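Filed under: Bench notes, Adhesives

21 Sep 2022

Back on the bookbinding glue problem, and I think I finally have something worth writing down for the rest of you. Short version: the Talen paste is fine and I've been blaming it unfairly since March. The trouble is the paper, or more exactly the grain of the paper, and me being sloppy about checking it before I cut.

So, the test. I made up a bunch of small text blocks from the Dotia cream stock, half of them folded with the grain parallel to the spine and half across it. Same paste, same brush, same press (the little iron one with the sticky screw), left overnight. This morning the cross-grain ones had that wavy look along the spine edge that I kept calling "paste ripple" in the last few entries. The others lay flat. Same batch of paste! I felt pretty silly, because it's the first thing in any binding manual and I have definitely told other people off for it.

What threw me is that the Dotia sheets come trimmed, and the smaller size they sell is just the bigger one cut in half, so the grain runs the other way. I'd been mixing leftovers from both in one drawer. That drawer is now sorted and I've penciled an arrow on the top sheet of each pile. Please keep the arrows going if you take from it.

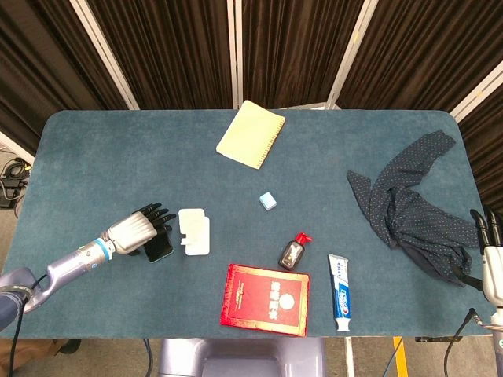
The other thing I wanted to try was the thinner mix. I'd been using paste straight from the tub for everything, and it's really too stiff for lining the spine – it drags the mull around and you end up with a lump at the head. Thinned with a splash of water and stirred until it falls off the brush in a ribbon, it goes on much nicer. It does take longer to grab, so don't be in a hurry to get it in the press. I pulled one out too early and the lining slid a good bit to the left, and of course it was the one I'd sewn most neatly.

I also tried a few with PVA from the Bronix bottle. It's quick and it's strong, no complaints there, but once it's down it's down. I had a case go on crooked and there was no persuading it back. With the paste I'd have had plenty of time to nudge it. I might go half and half for the cases and keep straight paste for the endpapers. Haven't tested that mix yet, so don't take it as advice.

Sewing notes, while I remember. The linen thread on the open spool is 659 on the label, which is the supplier's own number and not a weight, so ignore what I wrote last time about it being heavier than the old one. It isn't. I'd just waxed it too much. Run it over the beeswax once and then pull it between your fingers, and it stops shedding those little yellow crumbs into the folds. Kettle stitches were coming out tight at one end and loose at the other and I haven't cured that. I suspect I'm pulling up instead of along when I change direction. Going to slow down and watch my left hand.

Cover cloth: the Hassanpour sample swatches arrived and the dark green is lovely, closer weave than I expected, and paste didn't strike through it on my one try. The rust color did strike through, a faint dull patch near the corner. It could be that I had the wetter mix on the brush by then (I did not write it down, sorry). Needs a proper repeat with both mixes before we order a roll.

Still to do:
- repeat the rust cloth with stiff paste
- half and half mix on two scrap cases
- new blade for the board cutter, it's chewing the gray board
- find out if Dotia will mark grain direction on the wrapper
- relabel the paste tub with the date it was opened

I've left the flat blocks and the wavy ones side by side on the shelf over the press, under a weight, if anybody wants to run a thumb along the spines. The wavy ones can go for scrap once you've had a look, but hang on to the flat ones, I want to round them later this week.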